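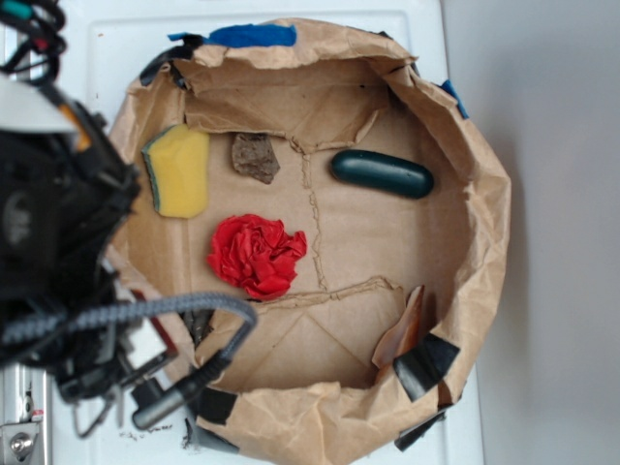 # The Second Life of the Brown Paper Bag

Velness still wraps its bread in brown paper, and I love the town for it. The bakery on the square hands you a warm loaf in a bag that crackles all the way home, and by the time you reach the bridge the end of the loaf is usually gone.

Paper like this is tough stuff! The long fibers of softwood pulp give it strength, and skipping the bleach leaves it that lovely toasty color. At Cavville, 34 miles up the river, the old Turnedine mill once ran two machines day and night and kept 300 people in work.

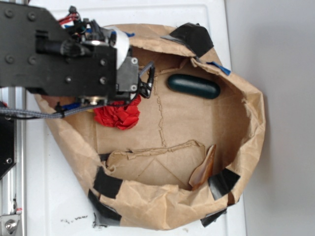 The mill museum opens again in April, and I'd go for the smell alone — damp wood, starch, a little machine oil. Ask to see the sample books. They hold 200 sheets, each a slightly different brown, and you're allowed to touch every one.

Then save your own bags. Roll the rim down a few turns and a bag stands open on its own, ready for onions, seed packets or odds and ends from the kitchen. Lưu, the noodle shop by the station, lines its herb trays with them, and the mint stays perky for days (I've copied the idea at home, with great success).

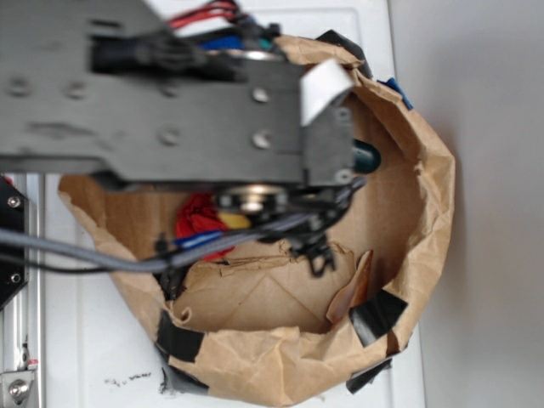 *Brown paper creases easily and keeps its wrinkles.*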